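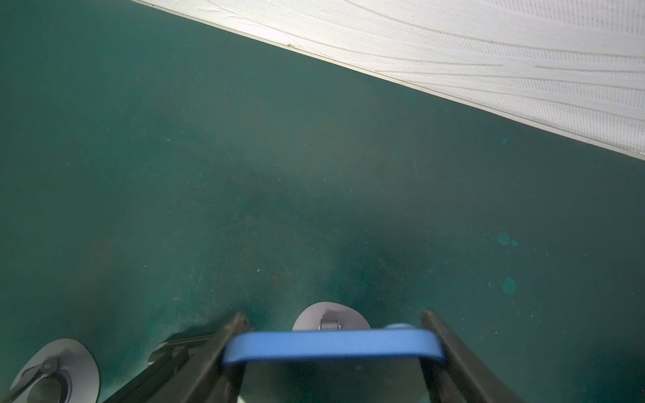

Witold Górecki told us at his very first lesson that he had bought an accordion at an estate sale, carried it home on the bus, and then been too frightened of it to open the case for two years. We think of that often at Flerley, because so many of the people who come up our stairs have a case like that somewhere, under a bed or behind the winter coats, and have been walking around it for a long time.

About Flerley Accordion School

We teach the accordion, the concertina and (when somebody asks nicely) the harmonium, to children from age seven and to grown-ups of every age after that. We started with one teacher, two chairs and a borrowed music stand in the back of a shoe repair shop, and we've grown a good deal since then, though we still have one of the chairs. These days we take up the second floor of the old Ollero building, over the bakery, and if you come for a morning lesson you will smell cinnamon the whole way through your scales. Students have complained about many things over the years, but never that.

Our founder, Osian Jenkins, learned to play from his grandmother, who couldn't read a note and taught him everything by singing it at him across the kitchen until he got it right. He still teaches the first month of every beginner course himself, and he still sings. He'll put the printed music in front of you by week five or so, once your hands know where they are and your left arm has stopped fighting the bellows. Some people arrive reading music very well and find this a bit maddening at first! We ask them to bear with us, and most of them do.

How lessons work

Beginners meet once a week for 40 minutes, on their own or in pairs. Pairs are cheaper and, we think, more fun, especially for brothers and sisters or for couples who don't mind hearing each other's wrong notes. After the first term you can carry on with private lessons, join one of the small groups, or do both. There are no grades and no exams, but if you'd like to work toward a college audition, tell us early so we can set you up with the right teacher.

You don't need to own an instrument. We have a lending shelf with small 48-bass accordions for children and full-size ones for adults, and you can take one home for as long as you're enrolled. Please bring it back in its case, with the bellows strap fastened, and please don't leave it in the car in July. Wax melts, reeds come loose, and then it has to go to the repair bench for weeks and somebody else goes without.

The music library

We are a little proud of this one. The library holds more than 2,000 pieces of sheet music, a great many of them left to us by dance band players and their families. There are waltzes, polkas, musettes, hymn arrangements, tangos, and a whole drawer of handwritten tunes with no titles that we are slowly learning our way through. Students may borrow anything except the handwritten drawer, which stays in the building -- you're welcome to sit at the long table and copy from it in pencil as long as you like.

Playing together

The Kunus Band is our Saturday-shoes, everybody-welcome group, and you can join it as soon as you can get through one tune without stopping. It rehearses at 7 p.m. and goes on until the tea runs out. In April we give our spring concert, with every student who wants a turn getting one, from the seven-year-olds on up, and there is always a dance afterward with the chairs pushed back. Witold plays for that now. He took the tangos over from Osian and has not shown any sign of giving them back.

For those who'd like something quieter, the Won Quartet meets in the front room and works on slower, more careful music. They play at weddings and memorials around town, and what they earn goes toward new straps, reeds and the lending shelf.

Come and visit

You're welcome to stop in and try an instrument before you decide on anything. Ring the bell beside the bakery door and give us a minute to get down the stairs -- if we're in the middle of a tune, we'll probably finish it first. Spring enrollment opens in January and fall enrollment in August, and the front desk can tell you which lesson times are still free.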